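Chapter 3
Heat Transfer in Enclosed Spaces

Any enclosure that contains a heat source will warm until it gives off heat as fast as it receives it. This chapter covers the three paths by which heat leaves: conduction, convection and radiation.
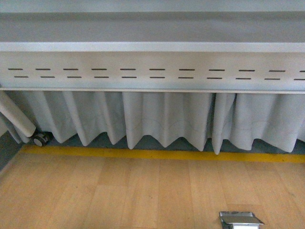
Convection depends on the movement of air. Warm air is less dense than cool air and rises, so the position of openings matters as much as their total area. Slots may be cut in a single line or in two staggered rows, as in the pale panel under the long gray top. Staggering leaves a longer path of solid material between openings, and the panel keeps more of its stiffness.

Radiation needs no air. A surface at a higher temperature loses energy to any cooler surface it faces. In a small oven, the walls and the food exchange heat this way while a wire rack leaves most of the path clear.
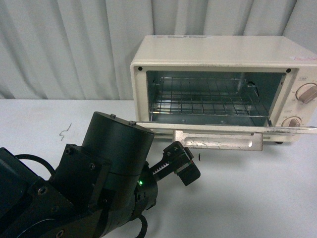 3.1 Steady State

A system is in steady state when its temperatures no longer change with time. Section 3.2 applies this condition to the Villanueva cabinet, using readings taken by Galang and Pesonen at 10-minute intervals.
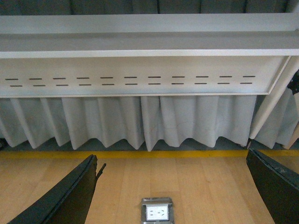 Why does a sealed cabinet run hotter than a vented one?
Heat can leave it only through the walls, and a larger temperature difference is needed to carry the same load.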